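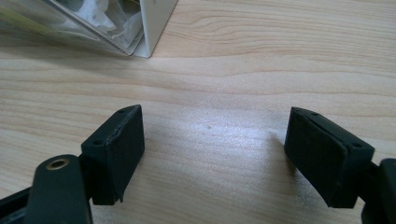

Hand-held gripper over a wooden tabletop, with a clear plastic storage box at top left.

Call for participants: household and shop-floor chore recording, Zinar project

Zinar is recruiting adults to record ordinary manual chores with a hand-held gripper. The recordings will be used to test whether a robot arm fitted with the same two-finger gripper can repeat the chores in a room it has not been set up for. Sessions are held at the Dolov building, ground floor. Applications are open now and are handled in the order received.

Background

The question behind the project is a narrow one. Machines have done fixed, repeated work on shop floors for decades. Chores are less regular. A box is put down at a different angle each time, the lid is half on, and the contents shift. In our last test series the arm was given 273 trials of packing and clearing a table. It did well on rigid items placed in open space and poorly on anything soft, nested or see-through. Clear plastic remains a problem for us, as do thin items lying flat on a smooth surface.

Our present answer to "can it do the chores yet" is therefore: a few of them, slowly, with a person nearby. We need more recordings made by people with different habits before we can say anything firmer.

What participants do

You hold the gripper in your preferred hand and carry out short tasks at a table, at a sink or at a shelving unit. The tasks come from two lists.

Household list: packing and unpacking storage boxes, folding small towels, sorting cutlery, wiping a surface, closing containers.

Shop-floor list: filling parts bins, placing items in shipping cartons, moving goods between shelves, returning hand tools to their places.

Each task is repeated with the items in new positions. You work at your own speed. Dropped items and failed grasps stay in the record and do not count against you. Please do not use your free hand unless the task card calls for it — this is the most common fault in the recordings we have had to discard.
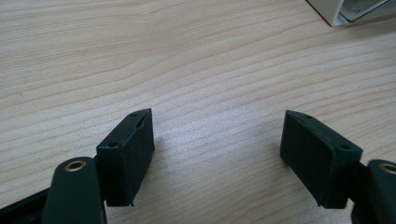
Gripper fingers set apart, with bare tabletop between the pads.

Time and place

A participant completes 4 sessions within one month. A session consists of recording blocks with breaks between them. Day and evening slots are offered. The first group starts once enough people have been enrolled; a second group is planned for September.

The Dolov building has step-free access from the parking lot. The tables are fixed in height. Tell us in your application if you need to work seated, and we will assign you to the shelving and bin tasks that allow it.

Requirements

Age 18 or over.
Able to hold and squeeze a light hand tool for several minutes at a time.
Normal or corrected vision.
Able to follow written task cards in English.
No experience with robots is needed.

We would particularly like to hear from people who have done paid cleaning, warehouse, kitchen or packing work. Most recordings so far come from office staff, and it shows in how they pack a box. Left-handed applicants are also underrepresented.

Current employees of Zinar, and of our hardware supplier Hervieu, are not eligible.

Payment

Payment is $955 for the full set of sessions, made by bank transfer after the last one. Participants who withdraw early are paid for the sessions completed. Travel costs are not refunded. Parking is free.

Data

The recordings show the work surface, the objects and the gripper. Your hands and forearms may appear at times. Sound is not recorded. Files are stored under a participant number, and the list that links numbers to names is kept separately at Cisevham, the group that runs our data storage. You may ask for your recordings to be deleted up to the date on your consent form. After that date they may already be part of a trained model and cannot be taken out of it.

How to apply

Send a short email to the recruitment desk with the subject line "Chore recording". State your age, which hand you prefer, any relevant work history and the slots you could attend. A résumé is not required. You will receive the consent form and a screening sheet within seven working days. Applicants who pass the screening are invited to a short trial with the gripper before they commit to the full set.

Questions about the tasks or the equipment should be addressed to Eino Mäkelä, recording lead. Questions about payment go to the recruitment desk.

Posted Sunday, February 18, 2018. The call will be taken down when both groups are full.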